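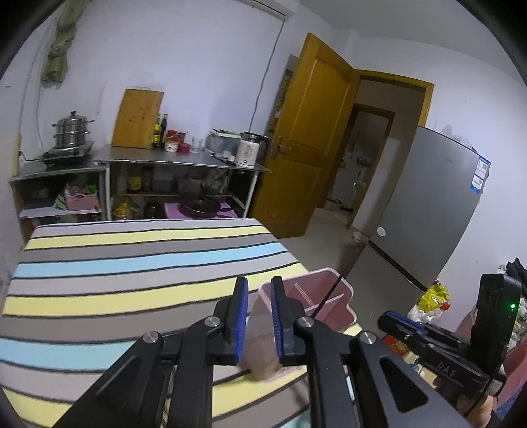 *Holder task, Gelcombe home set. One gripper closed on the near wall of the pink basket, second gripper at right.*

**Ticket:** Hinuveck handbook, two-gripper tabletop tasks
**Opened:** February 2019
**Component:** Jidness checker, contact rules
**Status:** Resolved, handbook change merged

**Problem**

Jidness is rejecting chopstick and holder clips that look perfectly good to me. I ran a batch of 36 and 11 came back with "contact before start." The operators followed the handbook to the letter as far as I can tell, so either the handbook is wrong or the checker is. I'd love to get this one sorted, it's my favorite task in the whole set!

Expected: a clip passes if both grippers are open and clear of everything when the task starts.

What I get: the clip fails, with the start marked several seconds earlier than the operator meant it.

**Log, first pass**

Checked the boring things. Both grippers paired, clocks in step, finger opening reads zero when closed. Swapped left and right in the session file to see if the error followed the hand. It didn't. Re-ran the same clips on the older checker build and got the same rejections, so we can leave the last update alone.

Then I sorted the rejected clips by what was done just before the start, and there it was. Every one had the operator moving the holder into place with a gripper. Handbook section 2 says "arrange the objects, then begin." It doesn't say arrange them with what! Some operators put the gripper down and use their fingers, some keep both grippers in hand and nudge or pinch the holder over. Both are fair readings of the sentence.

Jidness takes the first closing of either gripper as the start of the task. For anyone who sets up with the gripper, the setup becomes part of the task, and the check fails.

**Log, second pass**

Tried a workaround: hold both grippers open and still for a count of two after setting up, then begin. I recorded a few this way and told Jidness to look for the pause. Big improvement. The one clip that still failed was my own fault, I shortened the pause.

While I was in there I went through the layout rules too. "Objects should be spread out" is hard to apply to chopsticks. How spread out is spread out? 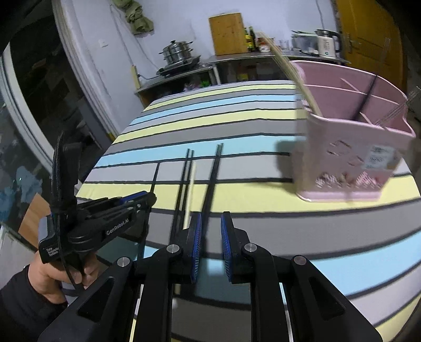
My feeling is that sticks lying close together should be allowed, as long as the operator notes it in the session file. A robot that learns only from tidy, well-spaced sticks is going to have a hard time at a real dinner table, and picking one from a close pair is exactly the kind of thing I want more of. Same goes for mixed colors. Black and pale wood together is fine and I'd like to see it in more sessions.

What I would keep strict:

- The holder stands on the same cloth as the sticks, upright, with its openings reachable by both grippers.
- No stick is picked up by hand once the pause has begun. If one rolls away, stop and start a new clip.
- Straps and sleeves stay out of the space between the pads.
- Background stays as it is. Please don't clear the kitchen for us, lived-in rooms are welcome.

**Reply from handbook side**

Agree on the pause, it's simple and people will remember it. Two questions. Does it apply to single-gripper tasks? And what about the Brynjólfsdóttir sessions, which were recorded under the old wording?

**Answer**

Yes to the first, one rule for all tasks is easier to teach. For the older sessions I would not throw anything out. I went back over 22 of the Brynjólfsdóttir clips by eye and moved the start mark by hand where the setup had been included. It's slow but pleasant work, and they all pass now. The corrected marks are saved next to the originals, with the word "moved" in the notes field so that it's clear which ones a person has touched.

**New wording for section 2**

> Arrange the objects by hand or with a gripper. When you are finished, hold every gripper open, clear of all objects, and still while you count to two. The task begins after the pause. If you need to rearrange anything after that, end the clip and record a new one.
>
> Thin objects such as chopsticks may lie close together or touch. Write "close" in the session file when they do.

**Checker change**

Jidness now looks for the pause first and falls back to first closing if it can't find one. In the fallback case it gives a warning and leaves the clip in the review folder. Much friendlier than a flat rejection! The message reads "no pause found, please check start."

**Still open**

The bowl task has the same sentence in its own section and I haven't edited it yet. Stacked bowls touch by definition, so "close" may not be the right word there. Separate ticket, linked to this one. The handbook gets its full review in June and I'd like the bowls settled well before then.

Closing this one. Thanks for the quick merge, and please reopen if you see "contact before start" on any clip that has a proper pause in it.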